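Questions About the Globe Stand

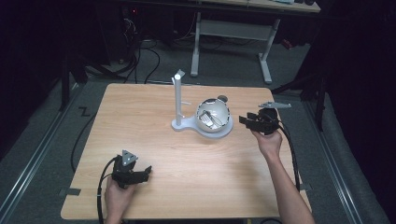
The stand on a birch-look tabletop, globe side to the right.

We've had such a nice pile of mail about the globe stand since the Studon open house that Emiko Onishi and I sat down and answered the ones that keep coming up. Keep them coming!

What is it, exactly?
A desk ornament you can fiddle with. There's a flat base with rounded edges, a tall thin post on the left and a round white shell on the right. The front of the shell is partly open so you can peek at the gray metallic works inside, and that's my favorite bit by miles.

What is it made of?
The base, post and shell are white plastic. We tried a painted version in August and went straight back to plain white.

What's the peg on the post for?
Hanging small things! Emiko keeps a ring and a spare key on hers. It sticks out toward the globe, so go for something short or it will knock against the shell.

And the little tab at the top?
It's angled so a folded note can lean on it. Works with a train ticket too.

Can I turn the dark gray knob?
Please do. It sits on the upper right of the globe and turns both ways. If it feels stiff, stop and write to us (don't use pliers, we've seen what happens).

How do I clean it?
Soft dry brush for the inside, damp cloth for the rest. Keep water away from the opening.

What kind of table suits it?
Anything flat and steady. I love it on pale wood, where the white looks warmer, but Emiko has hers on a black shelf and it looks terrific there as well.

How many are there?
We made 214 in the first batch, and nearly all have found a home. The second batch is on its way to the Covness shop now.

Can I order more than one?
Yes, up to 3 per household while the second batch lasts. Allow 6 days for packing.

Do you sell spare pegs?
Yes, ask at the Covness counter or drop us a line with your order number.

Akihiko Ueda
Page updated Friday, March 30, 2018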